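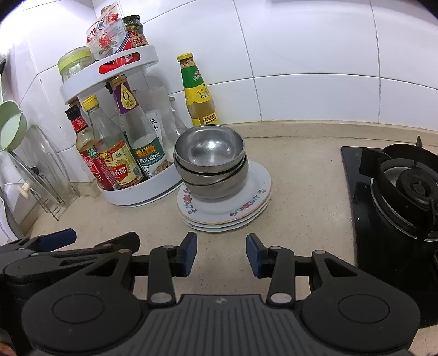 Soledad Montecinos wants the Bermúdez store to stay right where it is on Kaltitz Street, and she told me so before I'd even gotten my coat off. Her feeling is that once you make people drive out to the highway for a soup pot, they'll just keep driving to the big box place and that will be the end of it.

Well, the store is moving anyway. Bermúdez Kitchen & Table, the shop where half of Mulletville has bought its plates and mixing bowls (and where I once spent an entire lunch hour choosing a potato masher), is leaving downtown for the old feed store building out past the fairgrounds. I stopped by to ask if the rumor was true and got a yes, a cup of coffee and a look at the floor plan, which had a coffee ring on it already.

The short version, for those of you reading this in the checkout line: the Kaltitz Street store stays open through the winter, the new one opens once the heating is sorted out, and your gift certificates will be good at both. Store credit too. I asked twice about the credit, as I have $6 of it coming from a cheese grater I returned in November and I'm not about to let that go.

So why move? Rent is part of it, though no one would give me a figure and I didn't push. The bigger headache seems to be the back room. If you've never been behind the curtain, the stock room on Kaltitz Street has a step down in the middle of it and a door that opens the wrong way, and everything the store sells by the case has to come through there by hand. Restaurant customers are now a big share of the business, and restaurant customers buy heavy things. The feed store has a real loading dock. When people in retail get to talking about loading docks they light up like kids at a parade, and I have to say it was contagious!

The new place will have room for the secondhand shelves too, and I was most curious about those. For years the used stuff has lived on a couple of racks by the front window, and if you wanted anything good you had to be there early. Now it gets a whole wall. They'll keep buying from anybody who walks in, and they'd especially like to see plain white plates, pie tins, stockpots with their own lids and stainless bowls in any size. Mismatched is fine. Chipped isn't, and please don't bring in nonstick pans that have started to peel, because they'll only have to carry them out to the dumpster for you.
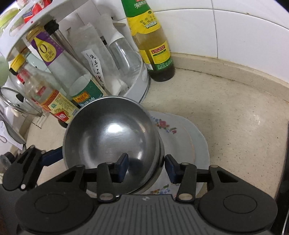 A stainless steel bowl upside down on a stack of white plates.

There's a house rule on what they'll pay, and I'd never heard it before. Single pieces get you store credit only. Bring in a full box and you can ask for cash instead, up to $200 a visit. Anything over that gets a check, mailed out. I know a few people with garages who should be paying attention to this part.

I also asked about sharpening, knowing I'd hear from you if I didn't. Knives and scissors will still be $5 apiece and you'll still drop them off at the front counter. The sharpening bench itself moves first, before anything else, so there may be a stretch when your knives take a little ride across town and come back a day later than you're used to. Plan your roast accordingly. Mower blades are new! They never had the space for them on Kaltitz Street, and there was some hope of getting that going in time for spring, though I wouldn't mark it on the calendar yet.

Now, the parking. Soledad's point about the drive is a fair one and she's hardly the only person I've heard it from. The feed store is a long walk from downtown and the sidewalk gives out past the car wash, so anyone who gets around on foot is going to be put out. I called the town office and was told a bus stop out that way has been talked about for a while, with nothing settled and no money set aside. I'd call that a no for this year. The store says it'll deliver inside town limits for orders over $175, but that's a lot of measuring cups, and I said so. They're thinking about a lower number. If you have an opinion on what it should be, tell them and not me (or tell me too, I like the mail).
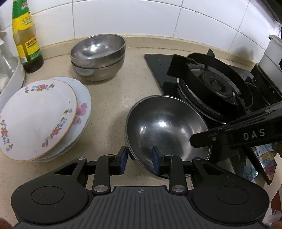
The other piece of news is who gets the old space. It's Skullitik, the T-shirt printing shop that's been working out of the basement under the shoe repair place. Yes, the one with the music. They do the shirts for the high school teams and for pretty much every family reunion in the county, and they've wanted a street-level window for ages. The lease is signed and they're taking the place as it stands, step in the back room and all. I asked if the music was coming upstairs with them. It is, but at a civilized volume till noon.

I think that's a good fit, myself. I grew up with that window full of cake stands and I'll be sad to see it change over, but an empty window would be a whole lot worse, and that block has had its share of those. The awning stays. It belongs to the building, and it's going to be cleaned, and I for one had forgotten it was green.

A few odds and ends from my notebook. The wedding registry goes with the store and you don't have to do anything about it. The bulletin board by the register does not, so if your piano lessons or your lost cat are up there, go get them. Canning supplies will be marked down until they're gone, lids included, and I saw plenty of the wide-mouth kind. The big copper kettle in the window is still not for sale. I ask every year and every year I get the same look.

They could use boxes as well, the sturdy sort that liquor and apples come in, flattened if you can manage it. Leave them by the side door on Kaltitz Street during business hours. If the door's locked somebody is likely at lunch, so try again after one.

And Soledad, who has been buying her kitchen things there longer than I've been writing this column, says she'll give the new place one visit. One! She wants to see whether they keep the bench by the door where you can sit with your packages and wait for your ride. I checked on that for her. The bench is on the list to be moved, and it's going by the front entrance, on the side that gets the afternoon sun.

Posted 2025-01-05 | Contact the news desk | Send a correction | Copyright Mulletville town news page, all rights reserved | Back to top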